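Seasonal Propagation Assistant, Olulport Nursery
January through June, full time, with a possible extension into fall

Olulport is a wholesale and mail-order nursery growing herbs, small fruit and container citrus. We are hiring a propagation assistant for our main greenhouse range at Chacko Road. The job reports to the head propagator, Everaldo Pimentel.

Most of the work is cuttings and seedlings. In a normal week in the busy season the propagation crew sticks nearly 1,000 cuttings, mainly rosemary, bay, fig and lavender, and pots up another 800 plugs into four-inch containers. Mail orders go out on top of that. You will be on your feet for most of the day and the greenhouses are warm and humid, even in winter.

What you will do

Take softwood and semi-hardwood cuttings from the stock plants and stick them in trays.
Fill trays and pots, label them, and enter the tray numbers in the crop log.
Check the mist benches in the morning and again after lunch. Report blocked nozzles.
Scout for aphids, scale, fungus gnats and spider mites and write down what you find and which bay it was in.
Pot up, space and trim young plants.
Wash and disinfect used trays and pruners.
Help the packing bench with mail orders when propagation is slow.
Take a turn on the Sunday watering shift. The rota puts each person on about one Sunday a month, and you get a weekday off in exchange.

What we need from you

One season or more of paid work in a nursery, greenhouse, farm or garden center. A horticulture certificate can stand in for this.
You must be at least 18.
Able to lift a 40-pound bag of potting mix and carry it the length of a bench.
Legible handwriting. Labels and the crop log are still done by hand.
A way to get to Chacko Road by 7:00 a.m. The bus does not reach us before 8:15.

Good to have, but we can teach it: grafting, a pesticide handler's card, forklift experience, Spanish or Arabic.

Pay and hours

The pay is $18 an hour, paid every two weeks. Hours are 7:00 to 3:30, Monday to Friday, with a half-hour unpaid lunch and two paid breaks. Overtime is offered in April and May and you can turn it down. Seasonal staff who work through the end of June get a $1,000 completion payment with their last check. You also get plants at cost, with a limit on citrus because we run short of it every year.

We supply gloves, pruners, a knife and a rain jacket. Bring your own boots. There is a break room with a fridge and microwave in the Pokau building, across the yard from the potting shed. 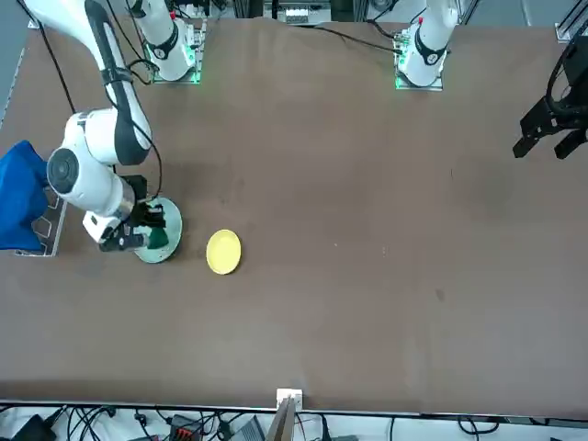

How to apply

Send a resume, or a short letter listing where you have worked and what you grew there, to Lama Bitar in the Broton office. Put "Propagation" in the subject line. Give the names and phone numbers of two people who have supervised you. Please say when you could start and tell us about any weeks you already know you will be away. You can also drop a paper application at the front counter before 4:00 p.m.

If we would like to meet you, Lama will call to set up a visit. It takes an hour and includes a walk through the greenhouses and some time at the bench sticking cuttings with the crew. Wear clothes that can get dirty. We pay for the hour.

We start reading applications in January and will keep the posting open until the job is filled. People who worked for us in an earlier season can skip the letter and just phone the office.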